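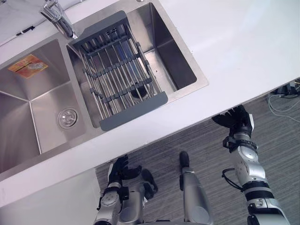
双臂机型在水槽台面前，沥水架放在右侧槽内。

Flerwood 厨房双臂服务常见问题

本页汇总了试用客户在签约前后问得最多的问题，更新于 7/26/23。价格和排期以报价单为准，本页不列。

Flerwood 是什么？
Flerwood 是一套按月租用的厨房整理服务，包括一台双臂机器人、一对多指手、控制软件和上门调试。目前开放的任务是餐具归位：从沥水架或水槽里取出碗碟杯子，放进洗碗机，或者反过来，从洗碗机取出放回指定位置。擦台面、倒垃圾、切菜等任务不在服务范围内。

适合哪些场所？
办公室茶水间、培训厨房、公寓样板间和小型共用厨房。商业后厨暂不接单，那里的地面排水沟和高温设备不符合我们现有的安装条件。

安装需要改造厨房吗？
一般不需要。台面、水槽和橱柜保持原样，机器人底座前方要留出 128 厘米的通道，洗碗机门完全放下后仍需能通过。地面可以是瓷砖、木地板或短毛地毯。长毛地毯请提前卷起。如果水槽与洗碗机不在同一排台面，请在申请表里注明，可能需要 Jutetti 移动底座，另行计费。

调试要多久？
标准调试为 12 小时，分两天完成。第一天测量台面高度、水槽位置、洗碗机拉篮行程，并录入餐具。第二天跑任务，逐项签字。调试期间厨房可以照常使用，但请不要移动已经贴了定位标签的物品。

餐具有什么要求？
基础套餐可录入 48 件餐具。陶瓷、金属、硬塑料均可，单件重量不超过基础套餐说明书所列上限。透明玻璃杯可以录入，但识别速度较慢，光线强的窗边更明显。刀具、竹签和带缺口的餐具不要录入。临时增加的餐具可以在平板上自行添加，每件要从不同角度拍摄，照提示操作即可。

多指手和普通夹爪有什么区别？
两种末端都可以选。夹爪结构简单，维护费用低，适合只处理盘子的场所。多指手能握杯子、扶拉篮边缘，也能在空间窄的地方调整手指位置，缺点是需要定期检查指节，更换件较贵。手腕处配有小型相机，用于近距离对准。选多指手的客户每 8 周有一次例行检查，费用含在月租里。

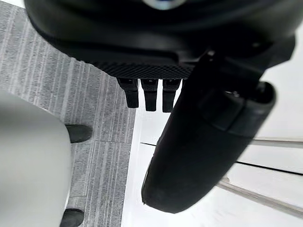

腕部相机画面：手指张开，未持物。

机器人工作时，人可以站在旁边吗？
调试工程师可以，普通使用者请站在地面标线以外。手臂运动时不要伸手进洗碗机，也不要从手臂下方取东西。需要拿东西时先按平板上的暂停键，等状态显示为“已停”再靠近。儿童和宠物不应进入工作区。

停电或断网怎么办？
断网后当前动作会做完，随后手臂收回待机位，不再接新任务。停电时关节抱闸锁定，手里如有餐具会保持握持。恢复供电后请勿直接按继续，先在平板上选择“检查手部”，确认后再恢复。

湿盘子能拿吗？
可以，但请先沥水。指面有纹理，对普通水渍没有问题，油污较重时抓取成功率会下降。我们建议油盘先冲一遍。手部外壳防溅，不能浸水，也不能用洗碗机清洗。清洁时用拧干的软布，不要用含酒精的喷雾直接喷指节。

支持哪些洗碗机？
下拉门、带滑轨拉篮的嵌入式洗碗机基本都能用。抽屉式洗碗机需单独评估。门的阻尼太紧时，机器人可能拉不开，工程师会在第一天测试，必要时由客户先把门打开，再由机器人处理拉篮和餐具。洗涤剂需要人工添加，启动键也由人工按。

拉篮里的摆放顺序能自己定吗？
能。默认顺序是盘子靠后、杯子靠前侧。在平板的“摆放”页里拖动位置即可修改，保存后下一轮生效。同一场所可以存多套方案，由管理员切换。杯子倒在拉篮里时，系统会先尝试扶正，连续失败后跳过，并在记录里标出。

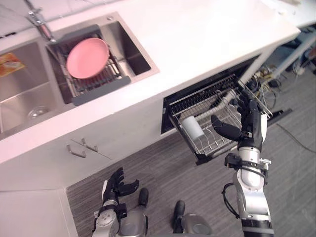

Carolina Teixeira 在本页留言说，她那边从六月用到现在，盘子没出过什么问题，麻烦的是杯子：带把手的马克杯经常要试第二次，同事嫌慢，后来干脆自己放。她想知道能不能让机器人只管盘子，杯子一律跳过，不要每次都报提示。

答复：可以。进入“任务”页，关闭“杯类”，再到“通知”页取消“跳过提醒”。两处都要改，只改前一处仍会弹提示。带把手的杯子建议重新录入一次，拍摄时让把手分别朝左和朝右，旧的录入记录请删除。

录像会保存吗？
头部和腕部相机的画面默认只在本机处理，不上传。出现故障时，系统会询问是否打包一段记录发给售后，由管理员决定。不同意也不影响维修，只是工程师可能需要多来一次。

坏了谁来修？
售后由 Flasberg 服务站负责，联系人 Witold Kwiatkowski。报修时请提供机身编号、平板上的错误代码和最后一次任务的时间。请不要自行拆开手腕或前臂外壳，拆过的部件不在保修范围内。正常使用造成的餐具破损不赔付，因机械故障造成的按登记价赔付。

可以提前退租吗？
可以，提前一个月书面通知。底座和手臂由我们取回，定位标签由客户自行撕除，残胶用温水即可擦掉。已经录入的餐具数据在取机当天删除，需要留档的请先导出。

和 Nomura 套件能一起用吗？
目前不能共用一个平板。两套系统可以装在同一间厨房，但工作区不得重叠，任务时间也要错开。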